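Moving out of a third-floor walk-up, how early do I need to book and should I pay for packing?

Posted by Yuxi Wei in Moving & Storage

Hi everybody! My lease in Kimaro is up in March and I'm moving 26 miles over to Lernau, into a ground-floor place (finally, my knees are thrilled). I have two quotes so far. Jernuvine Movers wants 693 dollars flat for the truck and the crew, and they'll pack the kitchen and the electronics for extra. Drovon is cheaper by the hour, but they couldn't tell me how long three flights of stairs would take, and that makes me a little nervous. I have one heavy dresser, a couch, a bed, a lot of books and several tablets and small gadgets that I'd hate to see scratched. Is a flat rate worth it? And do I really need to book weeks ahead for such a small apartment? Thank you so much for reading all this! 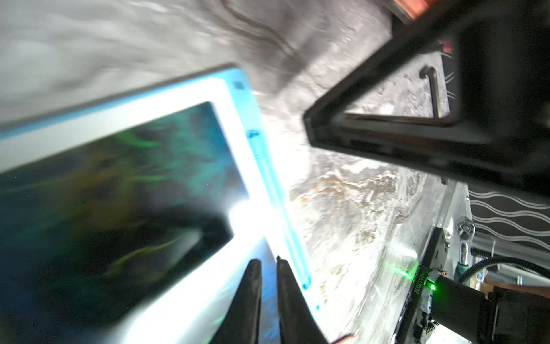
Tablet in its light-blue and white frame

Marigold_on_Fifth

Oh, I feel for you, I did three flights two summers ago and I still remember every step! I'd take the flat rate, but please read it slowly first, with a cup of coffee. Ask whether stairs are included, whether the couch counts as "oversize" (mine did, grr), and what happens if the crew has to park down the block. Get all of that in writing. As for booking, the end of the month fills up fast because so many leases end then, so I'd call now and ask for a morning slot. If your landlord will let you go mid-month you may even get a better price.

For the tablets, I'd skip the paid packing and carry them in your own car. Power them off, wrap each one in a dish towel, and stand them on edge in a small box with something soft on the bottom. Put the chargers in a zip bag in the same box or you'll be hunting for them for a week, like I was.

boxes4days

Flat rate. Hourly plus stairs = no thanks.
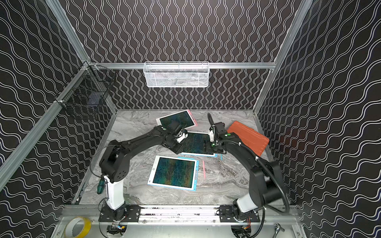 Two robot arms over three tablets on a marble table

stairwell_sam

I mostly agree with the two above, although hourly can work out fine if everything is boxed and waiting by the door when the truck pulls up. Ask Drovon if they have a minimum, and whether the clock starts at their lot or at your curb. That one question changed my mind about a company once. Also ask both of them about coverage. Basic coverage often goes by weight, so a light thing like a tablet may get you next to nothing if it breaks, and one more reason to keep those with you.

Books go in the smallest boxes you can find, and take the drawers out of that dresser before anybody lifts it. Good luck with the new place, and enjoy having no stairs!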